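How to put up channel shelving without believing the box

Posted 9 October 2023 by Kane McKinnon
Filed under: Garage, Storage

The box says one person can do it in an afternoon. The box also shows a man in a clean shirt lifting a full shelf of paint tins with one hand, so I'd treat the rest of it with care.

I've put up three lots of this stuff now, two in my own garage at Lulluncombe and one for my sister, and I've taken one lot down again after it started coming away from the wall. What follows is the way I do it these days. It's slower than the leaflet says. I don't think it can be done in an afternoon unless you already know your wall very well.

What you need

Uprights, brackets and shelves (mine were Skitine, from Bouazza in town)
Screws and plugs to suit your wall, bought separately
A drill, and a masonry bit if the wall is brick or block
A long spirit level
A pencil, a tape measure and a stepladder
A detector for pipes and cables

The screws that come in the packet I put in a jar. They may be fine. Mine were soft enough to round off under a hand screwdriver, and I wasn't going to hang a winter's worth of jars on them.

First, find out what the wall is

Everything depends on this and the leaflet gives it one line. Knock on the wall. A solid wall gives a dull sound and hurts your knuckles, and a stud wall sounds hollow between the timbers. Then drill one small test hole somewhere a shelf will cover and look at the dust. Red dust is brick, grey is usually block or concrete, white and soft is plaster or plasterboard.

If it's plasterboard, fix to the timbers. I know there are fixings that claim to hold huge weights in bare board. I've read the claims, and the small print underneath, which tends to assume perfect board and a load that never moves. People lean on shelves.

Run the detector over the whole area before you drill anything, then run it again the other way. Mine bleeps at nothing fairly often. I still stop when it does.

Setting the first upright

Hold it where you want it and mark the top hole only. Drill that, plug it, and put the screw in loosely so the upright can swing. Let it hang, put the level against its side, and nudge it until the bubble sits in the middle. Now mark the other holes.

Don't measure from the corner of the room and hope. Hardly any corner is square, and in a garage built by whoever built mine, the door frame isn't to be trusted either. 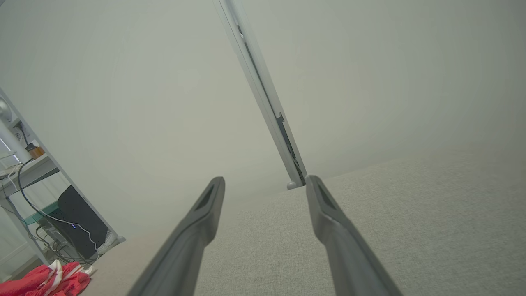
Metal upright with an inset channel and small brackets along it.

Once the lower holes are drilled and plugged, do every screw up by hand and stop when the upright sits flat. If the wall is lumpy, pack behind the upright with thin washers. Cranking the screws tighter will only bend the metal into the dip, and then the brackets won't seat.

The second one, where it goes wrong

Spacing first. The leaflet said the uprights could go as far apart as the shelf allowed with a bit of overhang. I put mine 57 cm apart and added a third in the middle of the long run, which meant another trip to Bouazza and another packet of screws for the jar. The shop had nothing against selling me a third one, I noticed.

For the height, clip a bracket into the same position on both uprights, lay a shelf across, and put the level on that. Mark the top hole of the second upright when the shelf reads level. Some people draw a pencil line along the wall instead. It's fine if your line is good. Mine never are.

Check your uprights against each other before you start, too. The label on mine said 1022 mm and one was plainly shorter than its neighbour when I stood them together on the bench. It made no difference in the end because I line everything up from the top, but anyone working from the bottom would have had sloping shelves and no idea why.

Brackets and shelves

Push each bracket fully home and pull down on it with your hand. If it rocks, take it out and try again. Put the deep brackets low and the shallow ones high, whatever the picture on the box does. Screw the shelves down from underneath, checking first that the screw is shorter than the shelf is thick.

About that load rating

The box promised 20 kg a shelf. It doesn't say what wall it was tested on, or what screws were used, or how long the weight was left there. I load mine to half that and keep the heavy things on the floor. Load one shelf, leave it overnight, and look for a gap opening behind the top of each upright before you load the rest.

Comments

Florin Cârstea
I've had the same make up for 6 years at full load on a brick wall, no trouble at all. Think you're being hard on them. Agree on the screws though.

Kane McKinnon
Brick helps. Mine's mostly old block that crumbles when you look at it. Which plugs did you use?

Florin Cârstea
Long nylon ones, and I went a size up on the screws. Had to drill the holes in the uprights out a touch to fit them.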